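実習ノート 双腕操作班
9月 午後の部 記録

本日の目的は、学内競技会「Nondo」の第2課題(食卓の片付け)に向けた、左腕による把持動作の確認である。機体はVolby、動作計画には班で改修を続けているGruvisを使用した。Gruvisの基本部分は2021年度の班が作成したもので、座標変換の関数名に旧称が残っている。引き継ぎ資料と対応しない箇所があるため、修正の際は変更履歴に必ず記載すること。

開始前点検
非常停止釦、両腕の原点復帰、各関節の温度表示を確認した。異常なし。左手首の配線は前回の指摘に従い、余長を上方へ逃がす取り回しとしている。肘を深く曲げた姿勢での張りについては、次回あらためて点検する。

準備姿勢は、両手を卓上の左右に置き、手先が天板に接触しない高さで保持するものとした。対象物はレモンとし、配置は競技規定に準じて皿を左奥に置いた。

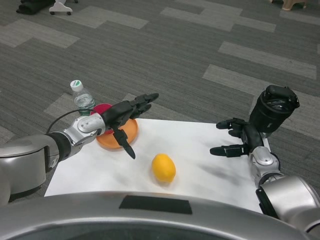
Gruvisの接近経路は、初期設定では対象物の真上から垂直に下降する。この設定で試行を始めたところ、9回のうち2回で経路計算が中断した。記録を見ると、いずれも手首の可動範囲の制限に達した時点で停止している。下降開始点を手前側に移し、手首をわずかに傾けて進入する経路に変更したところ、以後の試行では中断は生じなかった。ただし試行数が十分とはいえず、この変更のみで解決したと判断するのは早い。

把持の閉じ速度は前回の値を据え置いた。レモンは転がりやすく、指先の片側が先に触れると位置がずれる。閉じ始める前に手先の中心を対象物の長軸に合わせる処理を追加したが、認識側が返す姿勢角にばらつきがあり、効果は安定していない。角度推定の平均化を認識担当に依頼する。

右腕については、Magagula方式の待機制御を試した。左腕の作業中、右手を卓の右側上方に留め、左腕の作業領域に入った場合に減速指令を出すものである。干渉判定の余裕幅が大きすぎるため、左腕が中央に寄るたびに不要な減速が入り、全体の所要時間が延びた。余裕幅の見直しは次回の作業とする。
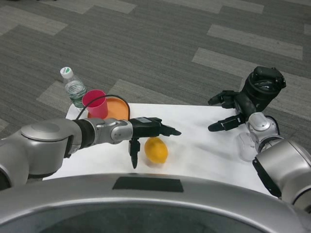 第2課題の採点では、対象物を皿へ移すまでの動作に加え、周囲の物品に触れないことが評価対象となる。現在の経路計画は皿と天板のみを障害物として登録しており、背の高い物品を考慮していない。左腕の奥側には桃色のコップを載せた皿があり、その後方にペットボトルも立っているため、レモンを持ち上げて皿へ向かう経路では、手先だけでなく前腕と配線の通過範囲も確認する必要がある。当面はコップとペットボトルを円柱で近似して登録し、配線については手首周辺に余裕領域を設けて対応する。円柱の寸法は実測値を用い、目測による入力は認めない。

認識処理に関する所見
透明な物品は深度の欠落が多く、ペットボトルの輪郭が試行ごとに変動した。レモンの検出は良好であった。白い天板上では影の縁を物体の一部として拾う例があり、しきい値の調整を要する。照明条件を変更した場合は、調整値とともに照明の状態も記録すること。

データの取り扱い
本日の関節角と手先軌道は、共有領域の「Volby/双腕/9月」に保存した。中断した試行の記録も削除せず、末尾に「中断」と付して同じ場所に置いている。保存期間は実習終了後24か月とする。

次回までの作業
・円柱近似による障害物登録の実装
・右腕待機制御の余裕幅の再設定
・姿勢角の平均化処理の検討(認識担当)
・左手首配線の張りの点検
・旧関数名の対応表の作成

機体の電源を落とし、非常停止釦を押下した状態で終了した。充電器の表示灯は橙色のままであった。次に使用する班は、起動前に残量を確認されたい。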